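Butcher block (wood surface)

I'd better own up before we start: I've been looking after this page on my own for a while, so it's less an encyclopedia entry and more me going on a bit. Corrections are always welcome!

Butcher block is what you get when lots of strips of wood are glued side by side to make one thick slab. It's used for worktops, chopping boards, desks and benches, and in some parts of the world you'll hear it called block board top or stave top, which all mean much the same to the person buying it. 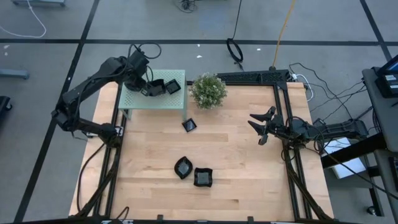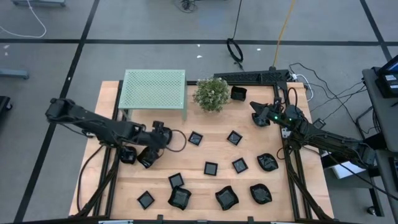
Wooden tabletops, with black dishes or other small black pieces.

The name comes from butchers' shops, where a plain plank would split under a cleaver. Glueing up smaller pieces made a block that could take years of hacking, and when it dipped in the middle you planed it flat and carried on. I learnt on one at my first job in Tultdale, and it had a hollow you could have served soup in.

Types

There are three you'll meet. Edge grain has long strips stood on their narrow side, and it's what most kitchens have. Face grain lays the strips flat, so you see more of the pattern, but it scratches if you so much as look at it. End grain has the cut ends pointing up like a chessboard. It's kindest to knives and hardest on your wallet - my friend Orest Hnatiuk paid for one in Zullutbridge and still won't tell me what it cost.

Woods

Beech, oak, maple and walnut are the usual ones. Maple is my favourite for food because the grain is so tight. Oak looks lovely but goes black around the sink if you leave wet tins on it (ask me how I know). Strips from different trees rarely match, and I like that, though Sekar Tjoa wrote in to say he sorts every strip by colour before he glues. Fair enough, Sekar!

Care

Oil it. Food-safe mineral oil is fine, rubbed in with an old T-shirt, left overnight and wiped off. I do mine once a month in the first year and then whenever it looks thirsty. Wipe up spills, keep hot pans off it, and never put a board in the dishwasher. Scratches and burns will usually sand out, starting at 70 grit if it's really bad, then working up to something much finer.

Wood moves with the seasons, so a worktop needs slotted brackets underneath. Screw it down tight and it'll crack, probably in May when the heating goes off.

Page last changed 9/15/23. Thanks to Hammad Kakakhel for fixing my spelling of "stave".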